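The head curator at the Pillden pitch doesn't talk about spin or seam until he has talked about clay. He has prepared turf wickets for the Risley district competition for 22 years less than the club has existed, he says, and the club is 70.

"Most of what people call a bad pitch is a moisture problem," he said. "You roll too early and you seal the top. Underneath it's still soft, so by tea the bounce has gone."

His block is 228 square metres of black soil, cut to 3 millimetres on match strips. Rolling starts with the light roller and moves up to the Hadeck, a 1000-kilogram machine the club bought second-hand. He runs it at walking pace, first along the strip and then diagonally.

"Speed is where blokes go wrong. If the roller pushes a wave of soil in front of it, you've got to stop and leave it until the morning."

The soil is screened before it is delivered. He wants a clay content above half, and he rejects loads with visible root or gravel. He tests each one by rolling a damp sample into a ribbon between thumb and finger – a long ribbon means enough clay.

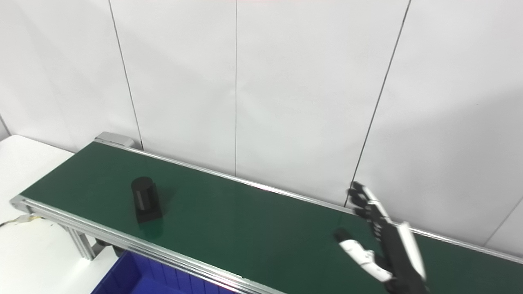
*A belt conveyor with a green belt and aluminium side rails.*

Repairs to bowlers' footmarks take up most of his evenings in the season. Loose material is swept out, the hole is wetted, and fresh clay is tamped in by hand in thin layers. He doesn't use the bagged Nel mix that other grounds prefer.

"It sets hard enough, but it dries a different colour and the batters complain."

Asked about grass cover, he was brief. "Couch. Leave a bit on for a two-day game, take more off for a one-dayer. The captains always ask for the opposite."

Renovation comes after the last home match. The square is scarified, seeded and top-dressed, then roped off. By August he is mowing again, and the first light rolling follows when the surface no longer marks under his heel.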